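Rec league and pickup > Adult leagues > Zone defense in a 35-and-over league, yes or no?
5 min read

We use cookies to keep you logged in and to remember your font size. By staying on the site you accept this.

backdoor_cut
Our league is voting in November on whether to ban zone defense for the winter season. It's a 35-and-over league, two 22-minute halves, running clock until the last two minutes. We play at Grusham, which is a short court. The three-point line at the corners is so close to the sideline that you can barely get two feet in there.

The proposal came from the Wivlow team. Their argument is that every team sits in a 2-3, nobody has to move, and the games end up in the thirties. They want man-to-man only, with a warning the first time and a technical after that.

I'm leaning toward voting no but I'd like to hear from people whose leagues tried it. Did it help? Who calls it?

lowpost_larry
We tried it for one season and dropped it. The refs hated it. What counts as a zone? If I switch two screens in a row and end up standing in the lane because my guy is a non-shooter in the corner, is that a zone? One ref said yes, the other said no, and we lost a game on the technical.

If you do it, write down exactly what is illegal. "No zone" on its own is useless.

hesi_pullup
Ban it. I don't drive across town at 9:30 at night to watch five guys hold their arms up. If you can't guard somebody for 22 minutes, get another sub.

lowpost_larry
Easy to say with a full bench. We had six players most of last winter and two of them had bad knees. Man-to-man the whole game means the team with ten guys wins every time. You can look at the standings before the season starts and skip the games.

hesi_pullup
Then recruit. Our team had the same problem and we fixed it by asking around at work.

backdoor_cut
Bench size is what bothers me too. Half of our teams show up with six or seven. On the short court the zone is also stronger than it would be on a full one, so I understand why Wivlow is annoyed. They have shooters and no room to shoot.

cquezada
Cristóbal Quezada here, I schedule the Drallatden league. We went through this and ended up with a defensive three seconds rule. Zone is allowed, but nobody can stand in the lane longer than three seconds without being within arm's length of an offensive player. First one per team is a warning, after that it's one shot and the ball.

The first couple of weeks were rough because the refs called it every trip. After that it settled. Teams still play zone but the center has to step out and come back, so there are gaps to pass into. Scoring went up. I can't tell you how much of that was the rule and how much was one team losing their big man to a job in another state.

The other thing we did was a 30-second shot clock. I would not do that again without someone paid to run it. The scorekeeper forgot to reset it constantly and every game had an argument.

lowpost_larry
Three seconds I could live with. At least refs already know how to count it.

hesi_pullup
It's half a ban. Fine, better than nothing.

midrange_mo
Nobody has mentioned that you can beat a 2-3 pretty easily. Put your best passer at the free throw line, run somebody along the baseline, and don't dribble so much. Most rec teams stand around the arc and throw it side to side until a guy heaves one. That isn't the defense's fault.

hesi_pullup
Everybody knows about the high post. Try it with teammates who have never practiced together.

midrange_mo
We never practice either. It takes one conversation before tipoff. "You go to the elbow, you run baseline, everybody else stay wide." I've seen teams in their fifties do it.

backdoor_cut
In fairness to hesi, staying wide at Grusham means standing on the line. But we do throw it around the outside too much, I'll admit that.

cquezada
One suggestion on the vote. Do it by team and collect it ahead of time. We did ours with whoever showed up to the meeting and then heard complaints all winter from people who didn't come. Also check with your refs first. Ours come through Subramaniam and he wanted any house rules in writing before he'd assign anybody.

midrange_mo
Off topic but since the card people read this section too, I'm bringing mine on opening night if anyone from the old league wants to look through them and trade. Mostly guards, a few doubles.
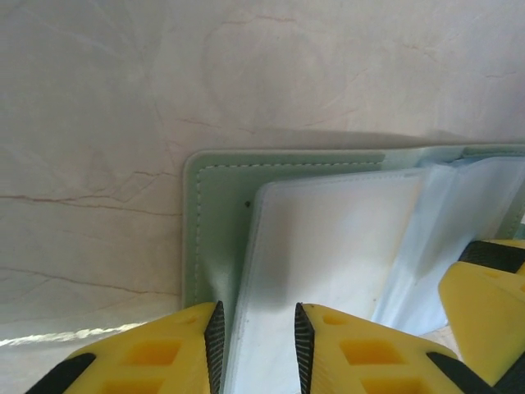 The green one, stitched cover. Look for it on the bench at halftime.

lowpost_larry
I have some doubles too. Will bring them if I remember.

backdoor_cut
Thanks, this helped. I'm going to bring the three seconds version as a second option so the vote isn't just ban or no ban. Cristóbal, could you send me your wording for the arm's length part? That's the bit I expect an argument over.

cquezada
Sent you a message. Ours says "close enough to touch." We took out "arm's length" after the first game because two guys wanted to measure.

hesi_pullup
Still voting for the full ban if anyone asks me.

lowpost_larry
You're not in his league.

hesi_pullup
I know. If they ban it I might switch.

Filed under: Adult Leagues, House Rules, Defense

Get the weekly rec ball roundup in your inbox. Unsubscribe any time.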